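Gelthorpe abre a más talleres su kit de pinza manual para enseñar a los robots a manejar tela

Noviembre trae una buena noticia para quienes llevamos tiempo esperando que la automatización se atreva con la ropa. Gelthorpe ha puesto a la venta Oltach, un kit de pinza de mano con el que una persona hace la tarea, la graba y entrega después esas grabaciones al equipo que entrena el robot. Hasta ahora solo se podía conseguir como parte de proyectos cerrados con la empresa. Desde este mes lo puede pedir cualquier taller, laboratorio o centro de formación, ¡y ya tocaba!

El precio del kit básico es de 491 euros, e incluye dos pinzas, un juego de puntas de repuesto, el soporte para la cámara y el acceso a Sin, el programa que ordena las grabaciones y permite descartar las que no sirven. La cámara se compra aparte. Quien ya tenga una compatible puede montarla en el soporte sin herramientas especiales, aunque conviene mirar antes la lista de modelos, que es más corta de lo que a uno le gustaría.

Lo hemos podido ver en marcha en Lelturik, un pequeño taller textil que lo ha estado probando con fundas, bolsas de malla y prendas con cremallera. Allí trabaja Sarahí Mendoza, responsable de la puesta a punto, que llegó con bastantes dudas y ahora es de las que te ponen la pinza en la mano nada más entrar por la puerta. "Con una caja o un bote cualquiera se apaña en un rato", cuenta. "Con la tela hay que aprender a llegar al borde. Si entras demasiado arriba, coges un pellizco del centro y se te viene toda la pieza detrás".

Y es que la tela es otra historia. Se dobla, se desliza, cambia de forma cada vez que la tocas, y una malla ligera casi no opone resistencia. Por eso nos ha gustado tanto que Oltach no intente esconder esa dificultad: las puntas son estrechas, cierran bien una contra otra y permiten acercarse a un dobladillo casi a ras de mesa. El movimiento se transmite por unos brazos articulados y el tacto es directo, muy agradable. Al principio uno aprieta de más (yo el primero), pero a la media hora la mano se va soltando y empieza a salir un gesto bastante natural.

En Lelturik organizan la jornada por tandas. Una persona extiende la pieza, otra la coge por el borde, la pliega y la deja en su sitio, y luego cambian los papeles. Con ese sistema han llegado a registrar hasta 118 repeticiones en una mañana, una cifra que a Mendoza le parece alta para un equipo que empieza. Ella prefiere hacer menos y variar más: la misma bolsa girada, con la cremallera hacia arriba o hacia abajo, bien estirada o con una arruga cruzada. "Si siempre la pones igual, el robot aprende tu mesa", dice.

El programa Sin acompaña bien. Al terminar cada tanda muestra las grabaciones en miniatura y señala los tramos en los que la pinza se ha movido demasiado deprisa. Se pueden añadir notas, separar por tipo de tejido y exportar solo una parte. La interfaz está por ahora en inglés y en español, con alguna traducción despistada en el menú de ajustes que Gelthorpe promete corregir en la próxima versión.

También hay cosas por pulir. Las puntas acumulan pelusa cuando se trabaja con tejidos blandos, y el manual dedica apenas dos líneas a la limpieza. En el taller pasan un cepillo pequeño entre tanda y tanda y les va de maravilla, pero se agradecería que viniera uno en la caja. El mango, además, resulta algo grueso para manos pequeñas. La empresa nos ha confirmado que prepara una empuñadura más fina, todavía sin fecha ni precio.

Con todo, la impresión es estupenda. Es un kit que se entiende enseguida, que no obliga a tener un robot al lado para empezar a trabajar y que deja el peso donde debe estar, en la habilidad de quien ya sabe manejar la tela. Para un taller que quiera ir preparando sus propios datos con calma, nos parece una puerta de entrada muy buena.

Los pedidos se hacen en la web de Gelthorpe y el plazo de entrega es de 17 días. Los centros de formación pueden solicitar una unidad de préstamo antes de comprar, con una sesión de iniciación a distancia incluida.

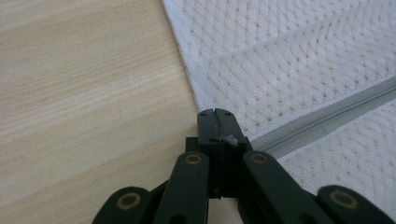 La pinza, cerrada junto al borde de una malla blanca con cremallera gris.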